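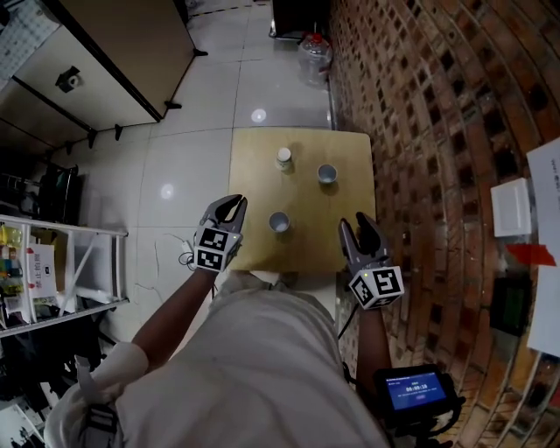 Two white cups and a small white bottle on a wooden table.

Home | Ask | Browse | Kitchen | Floors | Log in
Print this page | E-mail to a friend

Brown stain in white cups won't come out

Posted by Vendwood, 3 January 2020

I bought 4 white cups in November and I drink black tea out of them all day. There is a brown ring inside each one now and a darker patch at the bottom. The dishwasher does nothing. I tried dish soap and a scrub sponge for a week. They were not expensive but I would like to keep them. Is bleach safe on glazed cups?

Stergiou
Skip the bleach. Put a spoonful of baking soda in the cup, add enough water to make a paste, and rub it around with a damp cloth. Leave it for 43 minutes if you are me and forget about it – ten is plenty. Rinse well. For the patch at the bottom, do it 2 times. Don't use steel wool. It scratches the glaze and then the tea sticks worse than before.

Ondolier
denture tablets. one per cup, hot water, overnight. wash after

Kistden
Baking soda works for me too. If your water is hard the ring comes back faster, so rinse the cup as soon as you finish. I leave mine sitting on the desk and have to scrub them every other Sunday or so.

Print this page | E-mail to a friend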